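Umau Swap Room Reopens With Plenty of Boxes

The monthly household swap at Umau is back after a break that began in October, and the first thing through the door was packaging.
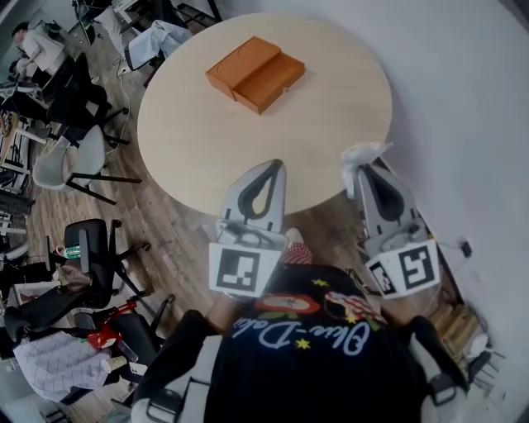 Please Take a Box

Members of the Umau shared office brought in 390 items for the reopening, according to Trinidad Ulloa, who keeps the list and would like you to know it is alphabetical. A large share of them were boxes. Some had things in them. Many had once had things in them, and their owners could not bear to flatten something that nice.

The sturdier kind, with a drawer that slides into an outer cover, has its own following. "You can't throw out a box with a drawer," said Noel Gatchalian, who has been not throwing them out for 15 years. He arrived with a bag of them and left with a slightly larger bag.

The round table in the main room is the sorting spot for now. Items are opened, checked for forgotten warranty cards and closed again, and the last step takes longest. Sơn Mạch spent part of the morning persuading a drawer to go back in straight, while people at the desks nearby offered advice and kept their seats.

The rules have not changed. Bring clean things, take what you will use, and leave the office chairs where they are. The chairs belong to the office. Two went home with swappers last year and only one has returned.

Anything unclaimed goes to Dagdag, the thrift store downstairs, which has asked for lamps, pans and children's books. It has asked, in writing, for no more boxes.

The next swap is open to members and their guests. Wing-sze Hsueh is taking sign-ups at the front desk and has a box for the slips.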